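Hand-held gripper: fitting the fingers and trying them on cloth

By Parisa Shokri

These steps cover the last part of the Trimberg build, once the handle and trigger are together. You need both printed fingers, four 18 mm screws and a large flat table.

1. Screw the fingers on with the slots facing you. Stop when they no longer wobble - any tighter and the plastic cracks.

2. Lay a piece of fabric flat and bring the open fingers up to its near edge.

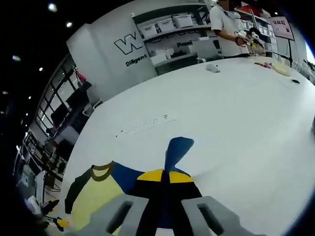

3. Close slowly on a single layer. If the cloth slides out, add a strip of grip tape inside each finger and try again.

4. Open up and move to a seam or a wrinkle. Thick spots need less trigger. I spent 48 tries on this before changing the spring.
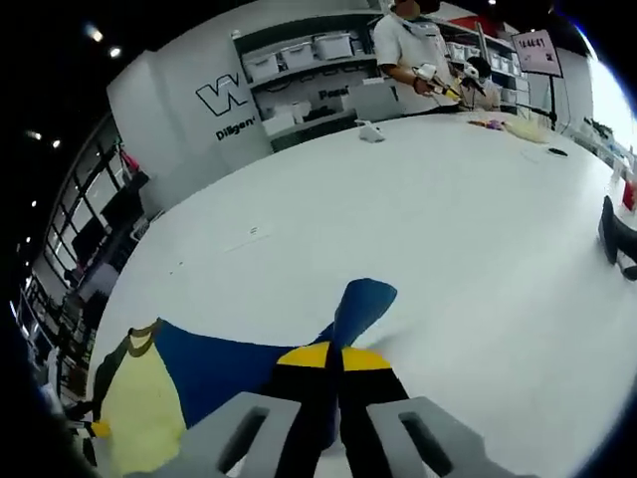

Fingers apart, with the black section of the fabric between them.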